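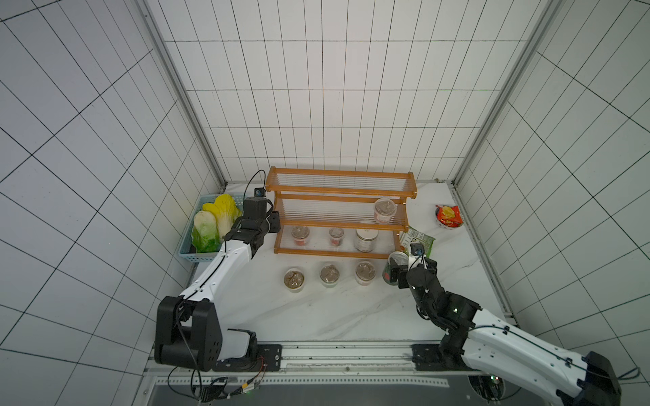
Forums > Student Projects > Two-Arm Shelf Task

Print this thread | E-mail this thread

Signe Sæther
Jun 26, 2020
We're the Bustthorpe team, and our task is shelf stocking with two arms. The small tubs go on a three-tier shelf and the score depends on placement and time. We have 12 weeks left and can't agree on the cameras. I want to train on the wrist views as well as the fixed one.

Ferkdale
Start with the fixed one. Two extra streams slow everything down and you'll spend October sorting out the timing.

Signe Sæther
We tried that. It can't judge how far a lid is from the tier above. The wrist camera can.

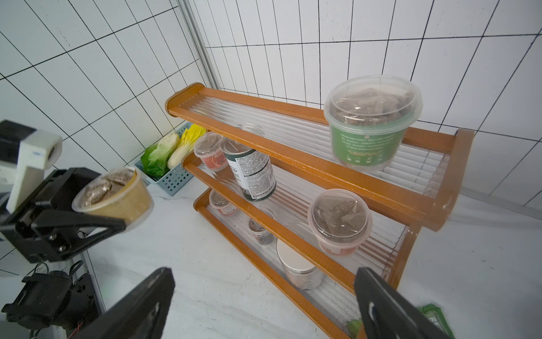

Wrist view, with a tub in the left gripper.

sidmont4
I'm with Signe. Clear plastic is hard to judge from a distance – ours kept catching the rods. How many runs have you recorded?

Signe Sæther
109, of which roughly 12 are no use. Most of the bad ones have blur in the wrist view when the arm moves fast near the shelf.
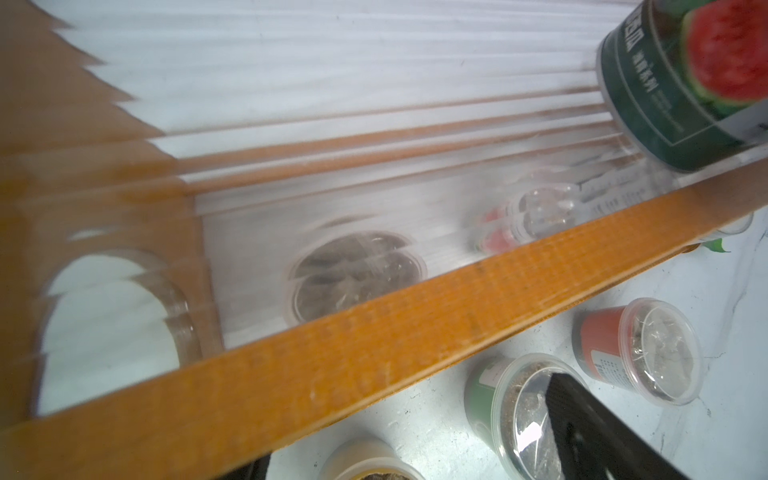 Liapis
Slow the last part of the reach before you drop any camera. We did that and kept all our views.

Ferkdale
That costs points on time, though. I still say one camera.

Comments (2)

tomkey: Did the slower reach change your grip force settings?

Liapis: No, we left those alone.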